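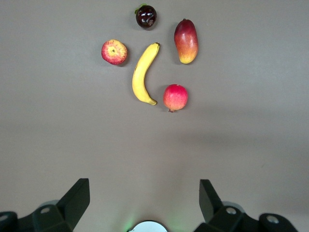 腕部相机视角下的灰色台面，五个水果彼此分开放置，两根夹爪手指位于图像下方两角。

Mimex是一套面向机械臂抓取任务的感知与规划软件，由Embridge开发，主要用于腕部相机（eye-in-hand）配置下的散放物体分拣。软件以C++编写核心模块，提供Python接口，早期版本由Coralie Mudgway设计，规划模块后由Shona Lockyer重写。

概述
Mimex将单次抓取分为感知、位姿估计、抓取生成和轨迹规划四个阶段，各阶段以独立进程运行，通过共享内存交换数据。任务层采用行为树描述，节点失败时可退回感知阶段重新取图，无需复位机械臂。

感知
输入为腕部相机的彩色图像。夹爪手指在图像中的位置随开合量变化，软件按当前开合量查表生成遮罩，将手指所在区域排除在分割之外。分割网络输出实例掩码和类别，类别表默认含37项，水果类包括苹果、香蕉、芒果和石榴等。
有光泽的深色果皮易产生高光，早期版本曾把高光区误分为独立实例。现行版本在后处理中合并被同一轮廓包围的小区域。阴影与深色物体的区分依靠色度通道，在灰色哑光台面上较为稳定，在深色台面上误检增多。

抓取生成
对每个掩码，软件计算主轴和沿主轴的宽度分布。近似球形的物体主轴方向不稳定，候选角度改为等间隔采样；香蕉一类弯曲物体的掩码质心可能偏离果体中线，抓取点须投影到骨架线上。每个物体最多保留50个候选，按夹持宽度、与相邻物体的间隙及腕关节余量排序。物体互不接触时，间隙项对排序影响很小。

控制与规划
规划模块在关节空间搜索无碰撞路径，单次搜索时限为120毫秒，超时后取下一候选。接近阶段切换为笛卡尔空间直线运动，并由视觉伺服修正末端横向偏差。闭合阶段采用力限幅控制，限值按类别设定。

工具
随软件发布的Henare为离线回放工具，可逐帧重现掩码、候选及规划结果，用于定位失败原因。回归测试使用Harnstead图像集，共1622幅，均由腕部相机采集并附人工标注。

局限
Mimex假定台面为平面且高度已知，不支持堆叠物体。手眼标定误差会直接传入抓取位姿，更换夹爪后须重新标定并更新遮罩表。

参见
手眼标定；视觉伺服；实例分割；行为树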